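Speaker notes – "Where Do the Cups Go?" (setting up a drinks table for a crowd)

Goston Community Hall, 04/06/2023

Opening. Say good morning, wait for the coffee line to sit down, and thank Josée for the introduction. She'll probably mention the lemonade business, so let her have her laugh and then start.

I want to begin with the spring supper two years back, because it's how I ended up talking about cups to a room full of grown people. We had 445 guests on the list, two drinks tables, and a cardboard box of cups that somebody had set down on the floor behind the urn. Every time a guest wanted a coffee, one of us bent over, dug around in the box, came up with three cups stuck together and spent a good while trying to peel them apart. The line went out past the coat rack. (Pause here. A few of them were in that line.)

So, first part: get the cups out of the box and onto the table before anybody arrives. I know it sounds like nothing! But give it a proper half hour, with two people, and do it while the room is still quiet. Wash your hands, open one sleeve at a time, and leave the rest closed so they can go back in the closet if you don't need them.

Second part is how they stand. I'm an upside-down person and I always will be. Rim down, closed end up, one over the next. Dust doesn't fall in, and people pick them up by the bottom and keep their fingers off the part somebody is going to drink from. Chathurika Siriwardena taught me that when we did the teas at Bortolotti, and she was very firm about it – she would walk down the table turning over anything I'd put the wrong way. 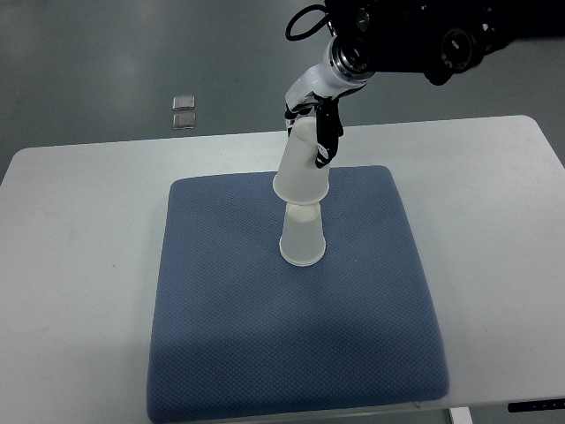

Let the cup come down over the one below it by its own weight. If you push, they wedge, and then you're back to peeling. Hold it lightly near the closed end, get the rim lined up over the base underneath, and let go. If it sits crooked, lift it and try again, and don't lean on it. Paper, plastic, whatever you've bought, the same goes. (Do the demonstration now if the small table is up front. If it isn't, just use your hands and keep going.)

How high? I like a short stack. Tall ones look generous, I'll admit, but a sleeve brushes one and off it goes, and then you've got cups rolling under the table and a very sorry guest. Keep them low and make more of them, with a little room between, so that several people can reach in at once.

Something soft and flat underneath is a help too. A folded dish towel will do, or one of those square pads people have for kitchen chairs, as long as it lies flat. It keeps the first cup from skating away on a slick tabletop, and a bit of color shows people where the stack belongs when they're refilling. At the Pikeck picnic we used a different color for hot and cold and hardly had to answer a question all afternoon.

Buying. Ask for a show of hands: who has run out? Who has leftovers from 2 years ago? We ordered 700 for that supper and went through more than 50 in the first few minutes, mostly people who'd set one down and couldn't find it again. Put a pencil on the table for names.

Mention the Doveo spring fair sign-up sheet. It's by the door, and Josée Desjardins has the pen.

Questions, if there's time. Somebody will ask about lids. Say I'm still thinking about lids.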